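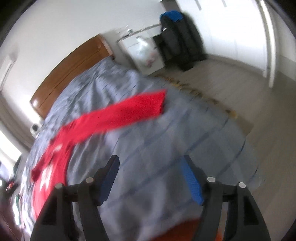 The Tasto 520 is an upper-arm blood pressure monitor for adults who have been asked by their doctor or practice nurse to keep readings at home. It is supplied with a standard cuff, four batteries, a storage pouch and a printed record book. Readings should be taken seated, with the back supported and both feet on the floor. Sleeves should not be rolled up tightly above the cuff, and thick clothing is best taken off beforehand and laid to one side. Please allow five minutes of rest before the first reading.

The monitor stores up to 414 readings for each of two users. Results may be copied into the record book or shown to the surgery on the display – no telephone or computer is needed.

A large cuff is available separately under order code 1273. Cuffs made for the Skodach range do not fit this model and must not be used with it.

The Tasto 520 is not intended for use during pregnancy or by persons with an irregular heartbeat, except on medical advice. Treatment should not be changed on the strength of home readings alone.

Orders and returns: Fenna Desmet, Patient Equipment Office
Servicing and calibration checks: Gijs Hendriks

The servicing desk is closed throughout July.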